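What Is a Cube, Anyway?

You know squares. Four sides, all the same. Now make a square puff out till it's as thick as it is wide – cube!

Every cube has 6 faces, 12 edges and 8 corners. Dice are cubes. So are some ice blocks. A cereal box? Nope. Close, but its sides don't match. 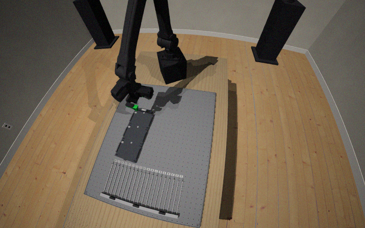 A small green cube on a gray plate.

Want to know how much fits inside? That's called volume. Measure one edge. Times it by itself, then times it by itself agian. An edge of 2 inches gives 2 x 2 x 2 = 8 cubic inches. Easy.

Big cubes get big fast. Double the edge and you need eight times as much stuff to fill it. Eight! Not two. Try it with sugar cubes if a grown up says ok.
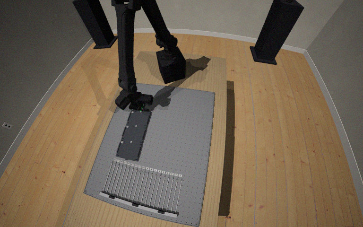 Cubes stack great too – no gaps. Balls leave gaps all over the place. Kids in Eluned Samuel's class at Minbridge built a wall out of 300 paper cubes. Took almost 180 minutes, and lots of tape.

Make your own: draw six squares in a cross shape, cut around the outside, fold on the lines. Leave little flaps for the glue. Dont forget the flaps!

Words to know
Face – a flat side
Edge – where two faces meet
Corner – the pointy bit, also called a vertex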